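From: Ifeanyi Ajayi
To: flolmont-builders
Subject: Re: [flolmont-builders] linkage gripper, finger width?

Quick one before I head out, more tonight if I get the time.

> I'm cutting plates for the same linkage design and wondering how
> narrow the fingers need to be. The Honano drawings have them pretty
> wide. Anyone tried it near a real motherboard, or is it all foam
> blocks so far? Also what are you using for a wrist camera mount?

Foam blocks until last week, server board now. Board stays in its chassis on the bench, no power. The wide fingers are a pain. Between the memory banks you have the socket and not much else, and the latch hardware sticks up right where you'd like to swing in. I come in at an angle from the low side and keep the wrist tilted.

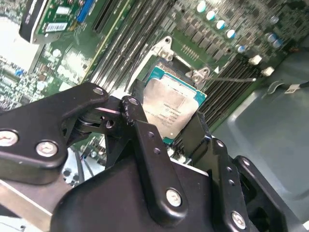
Wrist cam, gripper at the CPU socket. Memory slots on both sides.

You can see how much of the view the linkage eats. Near corner of the chip is behind the arm, so I'm lining up on the far corners instead. Works okay in the Nondach viewer if I slow the jog way down — 3 percent, not 16 like I had for the foam.

Finger width: go narrower than the drawing. I'd take 7 mm off if I was cutting again. Leave the base housing alone, it's fine. Dont trim the side plate near the bolts either, I did that on the first set and it flexed.

Camera mount is the Lương one, printed at 100 percent infill, screwed on behind the pivot. Wants to be higher. Have not redrawn it yet.

Not trying to lift the processor yet, only practicing the aproach and stopping short. If anybody has soft pads that stay put on bare metal fingers please send a link, my tape keeps creeping.

Plate files are in the shared folder under grip_v2. Ignore the one marked old, holes are wrong.

Ifeanyi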